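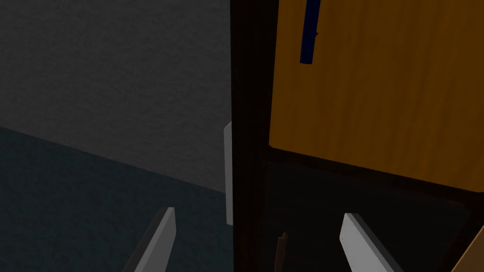
Dark wood upright against the gray wall, blue-gray floor to the left. Sim render.

Wed 30 December

Quiet day at the Lirnholm shelter workshop, which suited me fine, as I wanted one long stretch on the feeder for Tralum. He's the old gray tomcat with the bad jaw, and he pushes his bowl all over the pen before he gets two decent mouthfuls (poor old boy, he does try so hard!). The new tray has a higher back lip and a rubber ring underneath, and I set it in with him at breakfast. He sniffed it, sat on it, and then ate — 158 grams of the soft mix, almost all of what I'd put out.

Lena Olszewski thinks the lip is still too steep on the left, where his jaw drops, and after watching him at supper I agree with her. I'll sand it down tomorrow and try again. The August tray is back on the shelf, tag 1711, if anyone wants to compare the two.

Fu and Ostik got the spare tray to share and were very silly about it. Ostik carried the rubber ring off to her blanket and growled at me when I asked for it back, so the ring needs gluing, not just pressing in. Ching-wen Chien has a food-safe glue she likes and is bringing some over.

Still to do: weigh Tralum before breakfast, wash both trays, order more of the soft mix.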